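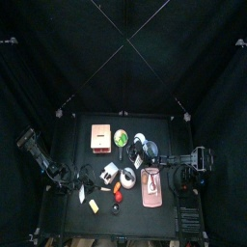
A clear glass bowl on a dark tabletop.

Product Review: Sorkero Studio Marker Set

The Sorkero Studio set contains alcohol-based markers in a zippered case, each with a brush tip at one end and a chisel tip at the other. It is sold to students and working illustrators as a mid-priced alternative to the Jirnetti line, which our department has used in its drawing courses for several years. The set was tested over one term on finished illustrations, color studies and quick thumbnails.

Blending was the strongest result. On Ruchti smooth bristol, two neighboring blues could be worked together for nearly a minute before a hard edge formed. Skin tones were less even. The lightest pinks dried darker than their caps suggest, and students are advised to make a swatch chart before starting a piece.

The brush tip is firm and holds a fine line well. Of the 4 markers used daily from April onward, one had begun to fray by the end of testing. Replacement tips are available but must be ordered from the manufacturer. The chisel tip showed no wear and lays down flat backgrounds with little streaking.

Color numbering remains a weakness. Gray 657 is noticeably warm, although it is grouped with the cool grays in the printed guide. The caps carry numbers only, in small type, and finding a shade during timed work can be slow.

Bleed-through occurred on all sketchbook papers tested, including the heavier Pusomeo pad. A backing sheet is required.

The department rates the set as suitable for intermediate students. Beginners may prefer a smaller assortment, and those who already own Jirnetti markers will find that the two brands blend together without difficulty.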